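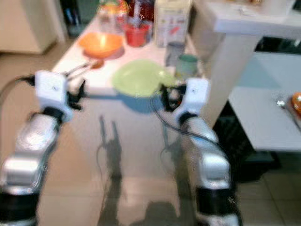 A table, a bowl and a very firm opinion about cups

By Gilberto Carhuamaca, May
Last updated: 4.15 pm

Yaneth Quispe has laid the same white table most mornings for five years, and she still moves the plate at least twice before she's happy with it. I know this because I sat in her kitchen at Ludgate with a mug of tea going cold and watched her do it.

"It wants to be in the middle," she told me, nudging it. "Then you look again and it's gone to the left. Plates wander."

The plate in question is light green and wide, the biggest thing she puts out, and she bought it at the Elgate market along with a bag of pears and a lamp that has never worked. I asked what goes on it. Everything, apparently. Toast, cut fruit, the end of a loaf, a whole fish once when her sister came to stay. She won't have a tablecloth under it. She had one for years, a lovely heavy thing from her aunt, and spent so much of her life washing jam out of it that she finally gave it to a cousin who doesn't eat jam.

I'd come to talk to Yaneth about her breakfast table because she runs the little Villca supper evenings, where you pay for soup and stay far too long, and everyone who goes comes home wanting to know why her table feels so easy to sit at. I've been four times. The soup is very good (ask for the squash) but it's the table I end up describing to people!

"I only put out what I'm going to touch," she said. "If I haven't picked it up by the time I've finished eating, it goes back in the cupboard the next day and has a rest."

So what gets touched? The orange bowl, for a start. She's devoted to it. It sits a bit to the left of centre, and she got quite cross when I slid it towards me to make room for my notebook. I slid it back. She says a round bowl in a loud colour cheers up a white table more than flowers do, and you can put an egg in it.

Then there's the red cup, further back, which hasn't been drunk out of in all the time I've known her. It holds things. I asked whether she minded using a perfectly good cup that way and got a proper telling-off.

"A cup is a pot that happens to have a nice mouth," she said. "You can drink from it or you can stand something up in it. My mother kept her scissors in one. Why would I buy a special holder?"

She did buy a special holder once, as it happens -- a set from Lernholm, with a rack and little hooks, when she first moved in. It took her an evening to put together and it lived by the kettle for a month. "I was tidying the tidier," she said. It's in her nephew's flat now and he thinks it's marvellous.

Next to the cup she keeps a clear glass jar with a yellow-orange lid. I've always assumed she chose the lid to go with the bowl, and said so, rather pleased with myself for noticing. She laughed at me. The jar came free with something, she can't remember what, and she kept it for the glass. Clear jars are one of her rules: if she can't see how much is left, she'll buy another, and then there are two half-empty ones fighting for the same shelf.

We got on to packets, and here we disagreed. There's a tall white box that stands out on the table beside the cup, still in its printed packaging, and I'd have decanted it years ago. Yaneth thinks decanting is a hobby for people with spare afternoons. The box stands up by itself, it closes, and when it's finished you fold it flat. She does turn it so that the front faces the room, which I found rather touching.

"You've got about 200 jars at home, haven't you?" she said. I have nothing like that many. I do have a shelf.

The one thing she's careless about is cutlery. There's a metal utensil with a long thin handle that she lays down wherever her hand happens to be, always on a slant, usually somewhere in front of the bowl. I tried straightening it and she put it back crooked without breaking off her sentence. A straight one looks like a restaurant, she says, and people sit up and start behaving.

I asked how long the whole business takes in the morning. She'd never timed it. She puts the radio on, fills the kettle, and by the time it boils the table is done, apart from the plate, which gets its second nudge when she sits down. On Villca evenings she does just the same thing with a longer table and more bowls, and borrows chairs from the flat upstairs.

Before I left she made me lay it myself. I thought I'd done well. She looked at it for a while with her arms folded, moved the green plate a thumb's width to the right, and asked if I wanted more tea.

Shared 900 times
5 comments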